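From: Leonie Cosgrove
To: Tirnell Disarmament list
Date: 21 August 2022
Re: export permit submission

Charito Evangelista wrote:
> Does anyone know if we can still add signatures to the
> export permit submission? Also, are we asking for all
> permits to be published or only the refused ones?

Hi Charito and all,

Yes, you can still add names! We're at 374 and I'd love to see 600 before it goes to the inquiry in October. And we're asking for all of them – approvals, refusals and the ones that get quietly withdrawn, with the destination country named each time. The Skoryk people only wanted refusals, but I reckon the approvals are where the trouble is. 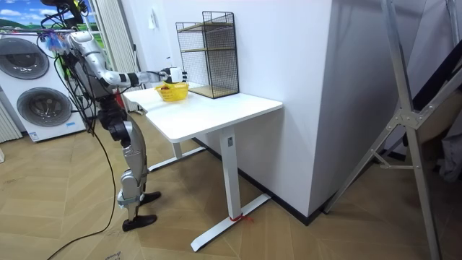
Yellow basket on the white desk

I've cut the draft down to 3 pages and moved the bit about the Vadano shipments to the front. If you signed the old version you don't need to sign again.

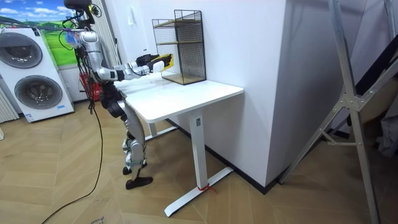

The postcards to MPs are back from the printer, almost 700 of them, and they need sorting by electorate before the Pundidari meeting. My neighbour's pigeonholes are spoken for, so can anyone lend me something? A black wire mesh shelf like the one on that white desk would be perfect, open at the front so people can grab their own bundle. I can pick up anywhere on the Tirnell side of the river.

Cheers,
Leonie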